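Colette Joly Wants to Hear You Read Aloud

When I arrived at the public library in Mastcombe, Colette Joly was moving chairs. She does not like rows. "In rows people look at the back of a head," she said, and she pushed the last chair until the circle was closed. Then she made tea for both of us and we sat down in two of the chairs to talk.

Every Wednesday at seven in the evening she leads a reading group for adults. It is different from the book clubs I know. The members do not read at home. They come, they open the same book, and they read it aloud, one page each, until half past eight. If a person does not want to read, he says "pass" and the book goes on to the next one.

I asked her how it began. She told me about her father, who lost most of his sight when she was living in Besilon. She visited him after work and read to him from the newspaper, and later from novels. "At first I was terrible," she said. "I read too fast, like I was paying a bill. My father would say, Colette, where are you running? So I learned to stop at the commas."

After his death she found that she missed the reading very much. She had nobody to read to. She put a small notice in the bakery and three people answered it. One of them was Killian Leclerc, a bus driver, who still comes.

Leclerc joined us for some minutes before his shift. He had not read a whole book after leaving school, he told me, and he was ashamed of his voice. "I came for three weeks and only said pass," he remembered. "In the fourth week the page was short, it was only a half page, so I took it." The book was a sea story with many difficult names for the parts of a ship. He laughed when he told me this. Now he reads to his daughter also, but she corrects him.

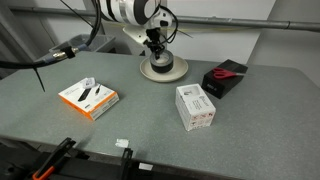
The choice of book is a delicate matter. Joly lets every member propose one title, and then she reads the first two pages of each to the group without saying who proposed it. They vote by raising hands. In this way they have arrived at some books that she would never have taken herself. One winter they read a novel of 902 pages, and it lasted until July. "I was against it," she said. "I thought that we would lose half of the people. But they wanted to know if the sister comes back, and one cannot stay home if one wants to know this."

I wanted to know if it does not become boring to read so slowly. She thought for a while before she answered.

"Sometimes yes. There is a long description of a garden, and it is a warm evening, and I see that somebody is sleeping. I let him sleep. But when I read alone I jump over the garden, and then I have not been in the garden. With the group I must go through it with everyone."

She is strict in one thing: she does not allow corrections. If someone says a word wrongly, the reading continues. Perrine Guérin, who taught French in Hamel for many years, told me by telephone that this rule was very hard for her. "I had to hold my own hands," she said. "It took me until spring. And then I noticed that I understood everything even with the mistakes, and that I was listening better than before."

There is a second group now in Foston, led by Cameron Lowther, who was first a member in Mastcombe. He does some things in another way. His group reads mostly short stories, so that each evening has its own end, and they talk about the story afterward. Joly prefers not to discuss too much. "Cameron likes to talk," she said, in a friendly tone. "He is good at it. My people want to go home with the story still in the ear."

Before I left, she asked if I would read a page. I said that I had an accent. She gave me the book anyway, already open, and showed me with her finger where they had stopped the week before.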